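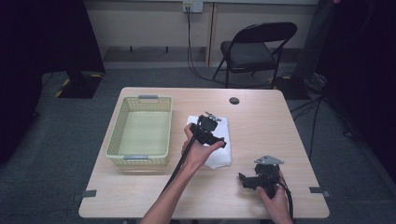 I have bought a lot of laundry baskets in my life. The tall round ones that tip over, the collapsible one that pinched my thumb every single time, a canvas thing with rope handles that smelled weird after one summer. So when my sister-in-law Rosalba Ferraro told me she'd gotten a basket she "really liked," I laughed at her, and then three weeks later I ordered the same one. It's the Guvach open basket, the rectangular one with the mesh sides, and I've been using it since June, so I figure I've earned an opinion.

First the color, because that's what everybody asks me about. The website calls it Pear. It's a pale yellowy green, pretty soft, and I was braced for something a lot louder. It also comes in a white and a dusty blue. My husband says ours looks like a mint that's been in a coat pocket. I like it! It's cheerful without yelling at me, and I can spot it from the top of the basement stairs, where everything else is some shade of concrete.

The handles are gray, one on each short end, little rectangular inserts set right into the rim. I was suspicious of those. On my last basket the handles were just holes in the plastic, and when you had a full load of wet jeans in there the edge dug into your fingers like a cheese wire. These are much nicer. There's enough to hold onto, and the edges are smooth. I do wish they'd made them a hair wider, though. Haruna Ichikawa down the street has the same basket and bigger hands than I do (she plays upright bass, she has magnificent hands) and she says she can only get three fingers in comfortably. Try one in a store first if you can.

Having the handles on the short ends means you carry it long ways out in front of you, or sideways across your belly, depending on which end you grab and how much of a hurry you're in. On my hip it's a little awkward. I was a hip carrier for twenty years with the old kidney-shaped kind, and I still catch myself trying to do it with this one and banging the corner into the doorframe. You get used to it. The doorframe has a few marks.

Now the mesh. The sides are all small square holes, and I love them more than I expected to. Damp things get some air if you forget them, and I forget them a lot. I left a load of bath towels sitting from dinner until the next morning and they were fine, a bit cool and clammy but no smell. In my solid-sided basket that would've been a rewash. The floor is flat, too, so you can stack folded things in there and they stay level and don't slump toward the middle.

The downside of small square holes is small square holes. Lint gets in them. Dog hair really gets in them. And one time the hook of a bra went through and I stood there in the hallway for a good long while working it loose and saying words. I rinse the whole thing in the bathtub with the sprayer maybe once a month and go over the corners with an old toothbrush. Takes five minutes. A solid basket you'd just wipe, so if you hate cleaning your cleaning stuff, keep that in mind.

Where I think this basket really shines is folding. I do mine at a table, standing up, with the basket on my left and a clear space in front of me, and the low open shape is just right for that. You can see everything that's in there. You don't have to bend over and fish around the bottom like you do with a hamper. I fold a towel in half, in half again, then once more so it's a pad about the shape of the basket, and in it goes. My hand towels go two across. Bath towels go in one stack, and I can get a nice tall pile before it starts leaning.

I used to fold on the bed, and I'm going to be preachy for a second here: quit folding on the bed! Your back will thank you, and you won't be digging for the last six socks in the comforter at eleven at night. I bought a plain table for the purpose, light wood-look top, from a place called Hattar that sells off old office furniture, and it's the best thing in the laundry room. A flat hard surface makes you fold better, too. Towels come out square. Well, squarish. White ones show every lump, so I'm pickier with those.

I had one real worry, and that was weight. I line dry in the summer, so I'm hauling wet stuff up a flight of stairs and out across the yard, and wet stuff is heavy. The first couple of trips I could feel the long sides bow out a little. They came back fine once I emptied it. Since then I've put full wet loads in it pretty much every week and there's no cracking around the handles, which is where my last two baskets gave up. I checked again before I sat down to write this. The rim is a tiny bit scuffed on one corner (see: doorframe) and that's all.

It doesn't fold flat, so if you're in a small apartment you'll need a spot for it. Mine sits on top of the dryer when it's empty. Two of them nest, sort of, but the gray inserts catch on each other and you end up with the top one sitting higher than you'd want. Rosalba has three and says she just leaves them side by side on a shelf. She also uses one for groceries in the trunk of the car, and one went to the lake with beach towels in it, and the sand fell right out through the holes on the way back to the house. I'm stealing that idea.

Before this I had the Brarnosov flex tub for a couple of years, and people do ask how they compare. The Brarnosov is softer and you can squeeze the two handles together and carry it in one hand, which is great if you've got a kid on the other arm. But it's deep and round, so folded clothes end up in a heap, and it has no airflow at all. I still use it for muddy boots and pulling weeds. For clean laundry, I'd take the Guvach every time.

Ordering was a little bit of a saga. I got mine through Prorkport, and the first one showed up with one of the gray handle inserts rattling around loose in the box. I could have snapped it in myself, probably, but it didn't want to go and I didn't want to crack the rim on day one. I wrote in on a Saturday expecting nothing, and a very nice man named Fares Daher wrote back that same afternoon and sent out a replacement, and told me to keep the first one. (I got the insert in eventually. Warm water. It lives in the garage and holds extension cords.) When I looked at the listing last night there were 1,043 reviews, and a handful of the grumpy ones mention the same loose insert, so check yours when it comes.

A few odds and ends for the people who like odds and ends. It stays put on a smooth tabletop unless it's empty and you bump it, and then it'll skate. Don't set it against a space heater, obviously. Baby socks will not go through the holes, I tried, but a drawstring will. Cats will sit in it. If the towels are still hot from the dryer you can put them straight in with no trouble, the plastic didn't get soft or anything.

Would I buy it again? Yes, and I'm going to, the blue one this time for my son's room, where the current system is the floor. I'd take a half star off for the handle width and another half for the nesting business, so call it four out of five. If Guvach ever makes one a couple inches shorter for delicates, I'd like to hear about it, so please leave me a comment if you see one in a store before I do.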